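How to Clean Out an Old Metal Parts Bin

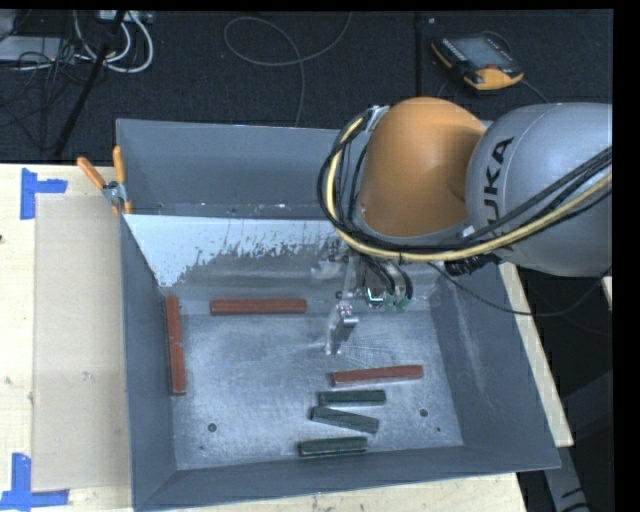 A gray metal bin with sloping sides, with the long reddish-brown blocks and the shorter green ones still in it.

If you have a good metal bin with scuffs all over the floor and an old pale coating flaking away at the back, please don't throw it out yet! A slow Sunday morning and a bucket of warm water will do wonders, and it's a rather soothing job once you get going.

Start by lifting everything out and wiping each piece with a damp cloth. I sort mine by color as I go (the long ones on one towel, the short ones on another), and that saves me a lot of fuss later.

Next, brush out the loose flakes. They love to hide in the narrow gap along the foot of the back wall, so take an old toothbrush to it and be patient. If you don't know what the coating is, dampen it first and wear a mask and gloves.

Now stir a capful of Tenside into the bucket and wash from the top down with a soft sponge. Check the floor for small holes before you pour in any water, or you'll be mopping the table too, as I have done more than once.

Rinse, dry with a clean towel, and leave the bin to air until evening. The scratches will stay, and I've grown quite fond of mine. Put the long blocks back first, then the short ones.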